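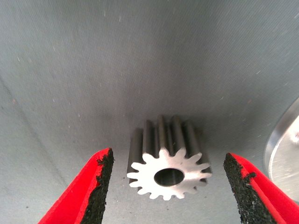

Spent Sunday on the gear board. It's a round plate with pegs, and small metal spur gears that go on the pegs. Simple enough to describe, fiddly to do.

Each gear has a hole through the middle and it has to go down dead straight. Tilt it even slightly and it sticks halfway. Lift it off, start again.

The first gear is easy. The second has to mesh with the first, so you lower it until the teeth touch, turn it a little, then let it drop. Don't press.

I put a grey cloth down before I start. A gear dropped on a bare table rolls, and I have been under that table enough times.

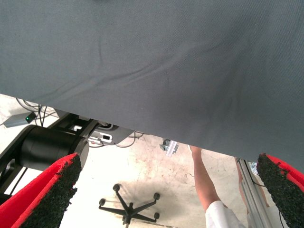

The cloth needs pulling flat first, mind. A fold under the plate is enough to make it rock, and then nothing sits right. I used to iron mine. Now I just smooth it out by hand and leave the creases that don't matter.

Yetunde Afolabi says she puts the plate down on a tea towel and it works just as well. Might try that.

Best time so far is 39 seconds, starting with the gears off. Bello Akande is quicker but he's been at it since May.
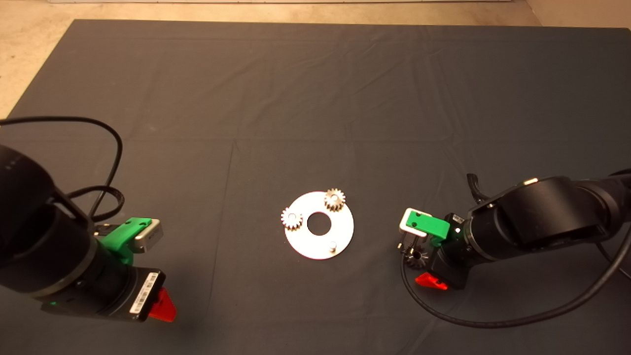 Omolara asked: does it matter which peg you fill last?

Not much. I leave the one nearest me until the end so my hand isn't reaching over a finished gear.

Going to have another go tonight after tea.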